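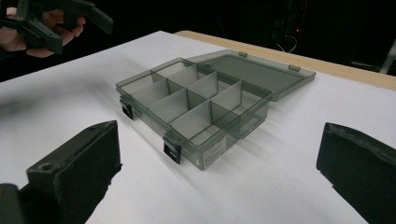 Report on the Visit to the Deschamps Button Works, Stutville

Sep 18, 2020

Members of the Gusesum study group visited the Deschamps button works in Stutville at the invitation of its manager, Séverine Leclerc. The visit had first been planned for May and was moved at the request of the works. The group was received in the front office and divided into two parties, one of which began in the cutting room and the other in the finishing room. This report follows the first party.

The cutting room

Deschamps makes buttons from horn, shell and corozo nut, and buys in a small range of metal shanks from Molletti. The greater part of its trade is with tailoring houses and theater wardrobes, which order in short runs and often ask for patterns that have been out of production for decades. The pattern register lists 510 designs. Ms. Leclerc explained that fewer than half are ordered in a normal year, but that the works keeps the tooling for all of them, as a wardrobe department may call for any one of them with very little notice.

Corozo arrives as whole dried nuts, which are sliced before the blanks are cut. The slices are allowed to rest before turning, and members were shown two batches at different stages. The color of the untreated material varies more than most of the group had expected. A customer who orders undyed buttons is asked to approve a sample card showing the lightest and darkest pieces likely to be supplied.

The turning lathes are the oldest machines in the building. Three were running during the visit, and the noise made questions difficult. The group would suggest that future parties put their questions in the corridor before going in.

Sorting and matching

The sorting room was of particular interest to those members who work with garment collections. Finished buttons are graded by diameter, thickness and shade, and are then matched into sets by eye under a north window. Nadège Besnard, who has charge of this room, demonstrated the matching of a coat set in dark horn, including the spare that is supplied with every order.

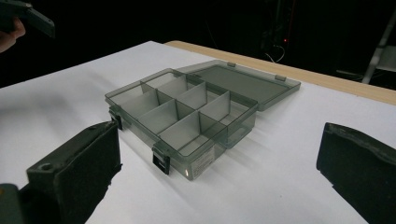

Small runs are kept apart at every stage, with a paper slip giving the pattern number and the order number. Ms. Besnard noted that most errors in past years came from slips that had been separated from their buttons. Slips are now written in duplicate, and one copy stays at the bench until the order has been packed.

Members asked how shade is recorded. The works does not use a printed color chart for horn. It keeps a drawer of reference buttons, some of them very old, and new work is held against these. Several members felt that this practice deserved to be documented in full - a proposal Ms. Leclerc received with interest.

Dyeing and polishing

Dyeing is carried out in small baths in a separate outbuilding. The recipes are kept in a bound book that visitors were not invited to open. Polishing is done in tumbling drums, with shell and horn handled separately, and a typical drum load of horn is left for 21 hours.

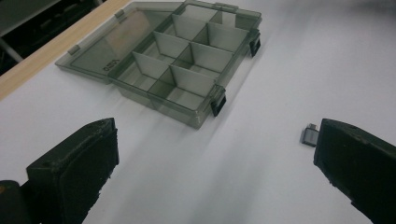
The length of the cycle depends on the finish required, and theater orders are frequently taken out early, as a high polish reflects stage lighting. Buttons for tailoring are given a second, shorter cycle with wax. After that they are sewn onto cards by hand or packed loose in lots of 100, according to the customer's wishes.

Matters arising

The group thanks Ms. Leclerc, Ms. Besnard and their colleagues for a generous and well-organized visit. Ms. Leclerc has agreed to lend eight sample cards for the next study meeting. Members wishing to handle them are asked to bring cotton gloves and to leave their names with the Gusesum office beforehand.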